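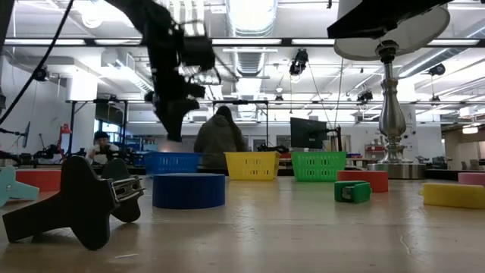
Stopping one arm of two
Speaker notes, Sanne Van Wijk

Slide 1. Title
Skip the bio, they have the program. Ask who in the room has pressed a stop button this year and then who has checked afterwards what it stopped. Wait for the hands. Don't rush this one like last time.

Slide 2. What we were told
Claletti sold the Rillwood bench on one sentence: "any contact fault halts the cell." I asked in February what "cell" meant and got a brochure back. Read the sentence out twice. The work is dull sorting, tape and small stationery into three coloured bins, two arms sharing one table. Light things, slow speeds. I mention the speeds now as somebody always raises them at question time, and slow is not an answer to what comes next.

Slide 3. What happened
Left arm raised a contact fault partway through a run. It froze as designed. The right arm kept going for 2 seconds, closed on a roll of tape, and pushed it across into the lamp base. Lamp rocked and stayed up. One operator had already leaned in, because the screen said HALTED in large letters. She was fine and got her hand out. She was also annoyed, and she wrote it up properly, which is the only reason I have a talk.

Claletti's first reply called it "a cosmetic delay in status reporting." Let that sit on the slide for a bit.

Slide 4. The shape of the task
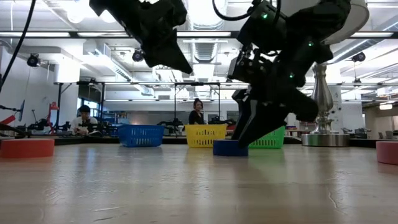

Right arm at the blue roll, left arm up and clear.

Point at the two arms. This is the ordinary state of affairs: one low on the job, one hanging back with nothing in its fingers. Anyone walking up will watch the low one. Our fault came from the other side of the pair, and the message on the screen didn't say which arm it was talking about. "Halted" was true of half the machine.

If someone asks whether the operator should have looked at the arm instead of the screen – yes, and we'd trained her to look at the screen.

Slide 5. Why it carried on
Each arm has its own controller. The fault goes from arm to controller, controller to Adow (the coordination software), Adow to the other controller. On the drawings it looks like a single red line. In practice it's a message waiting its turn behind other messages, and the camera logging was ahead of it in the queue. The big button is hard-wired to both arms and worked every time we tried it. The contact fault never went anywhere near that wiring.

So "any contact fault halts the cell" was a description of the button, borrowed for something else. I don't think anyone lied. I think somebody copied a line from one manual into another and it read well.

Slide 6. Looking for it again
We went back through 400 runs. A contact fault on one arm with the other still moving afterwards turned up in 212 of them. Over 2,000 status messages were stamped later than the motion they claimed to report. Expect a murmur. Expect as well the person who says most of those gaps were tiny. True, most were. I was not shown a limit anyone had agreed on, so I can't tell you which ones were acceptable, and neither can the supplier.

Slide 7. The table itself

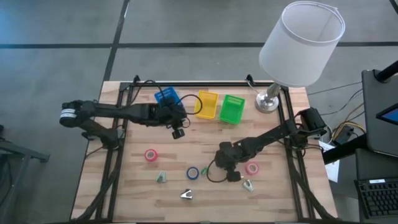

Rillwood's risk assessment treated the table as two halves with an arm on each, and scored the chance of them interfering as low. I'd like to know who drew the halves. Both grippers work well in over the wood. The left arm's upper link lies nearly flat across the rails on its way to the blue bin, and the lamp has its foot just inside the right-hand rails, on the side where the other arm is mounted. The lamp appears nowhere in the assessment. Neither do the staple removers, which are metal and an awkward shape to pinch. The planner knew about bins and arms. Everything else on the bench was, to it, air.

Slide 8. The fix, such as it is
Verbeke did the independent review and recommended two changes. Contact faults now drop a wired line shared by both arms. The screen shows a state for each arm and goes amber until both have reported themselves still.

I've seen the first one tested and I'm reasonably happy with it. The second I'm less sure about. It's still software telling a person that it's safe to reach in, and that is how we got here. My own rule at the bench is button first, hands second. It costs a restart and people grumble.

Slide 9. Things to ask your supplier
Which arm does "stopped" refer to?
Which signal gets there by wire and which by message?
What is the longest gap you've measured, and can I see the log?
What's on the table that the planner hasn't been told about?
Has anyone tested it with the logging turned on?

If time is short, drop the fourth and keep the last.

Slide 10. Questions
Claletti will probably have someone in the audience. Be civil. They did hand over the logs when asked a second time. If they say the new release sorts out the queue, ask for the test record and offer to read it over lunch.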